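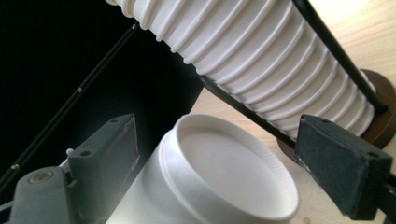 4.2 Cup storage

The white cups are kept nested in a holder with thin black rods and a round dark brown base. The rods keep the stack together, and single cups are set out next to it when drinks are served.

We compared this holder with the open tray used in the Beltthorpe break room until February. Ilgın Ekinci timed 13 refills of each. The holder took almost 2 minutes to fill and the tray took 3. Genivaldo Quintana noted that cups in the tray tipped over more often.

4.3 Remaining work

Lids still have no fixed place.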